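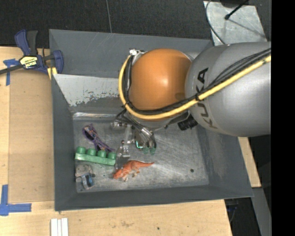
OK, I've been going on about home robots for a while now, so let me put my current thinking in one thread. Short version: I'm more hopeful than I was last fall and still folding my own towels.

My test for any "robots are coming for your chores" headline is picking up toys. Not dishes, not laundry. Toys on the floor or toys in a bin. If a machine can clear those, I'll believe it about the rest of the house.

Why toys? Every one of them is a different problem. Take a toy dinosaur lying on its side with a skinny tail, next to a long block with studs on top, next to a pair of purple play glasses. Where do you grab each one? You knew before you finished reading the sentence. A gripper has to work it out every single time.

And they touch each other! The glasses end up right behind the block's studs, so you can't just come straight down and squeeze without thinking about the neighbor. Kids do this without looking. I find that kind of amazing on behalf of kids.

The walls matter too. Anything that rolls up against the side of a metal bin is harder to get fingers around. I tried it at home with kitchen tongs and a roasting pan (10 toys, one hand behind my back) and the little stuff near the edge drove me nuts. Try it, it's a great way to lose a Saturday's worth of patience in a few minutes.

Arms are the part I worry about least. A big orange and gray KUKA has been a normal thing to see on a shop floor for years. Same part, same place, all shift long – they're wonderful at that. The last 8 inches, where the fingers meet some random object, is where all the fun is.

I got to ask about this at the Willau open day back in September. They pack mixed small orders and they'd tried automating one packing station. On boxes it flew. On the odd-shaped stuff it got 65 out of a batch of 298 before somebody stepped in. They were thrilled, by the way! The year before, it hadn't made it through the first tray.

My cousin's shop over in Nementhorpe went the other way. No arm, just a better sorting table and a conveyor from Kpodo, and the people do the picking. Cheaper, and everybody likes the table. I don't think that's a loss for robots, it's just where the line sits this year.

Things I'd say a machine can do in a house today: vacuum a fairly clear floor, mow a fairly plain lawn, wash dishes you've already loaded. Notice how much "you've already" and "fairly" is in there. The tidying up front is still ours.

What I'd love to see next is boring stuff. Same bin, dumped out and mixed up again, over and over, with toys the machine hasn't met before. Show me the misses along with the grabs. I will watch the whole thing with popcorn.

So no, I'm not clearing a corner of the living room for one yet. But ask me again in a couple of years – I think toy pickup comes before laundry, and I'd bet a pizza on it.

Comments

Illadard
Laundry before toys, I'll take that pizza bet. Towels are all the same shape at least.

tongs_and_pans
Tried the roasting pan thing with my daughter. She beat me by a mile and wants a rematch.

rustybench
We have an older arm at work and you're right about the last few inches. Half our time goes into fingers. Do you know what Willau used on theirs?

gravelroad
Mine can't get past a sock.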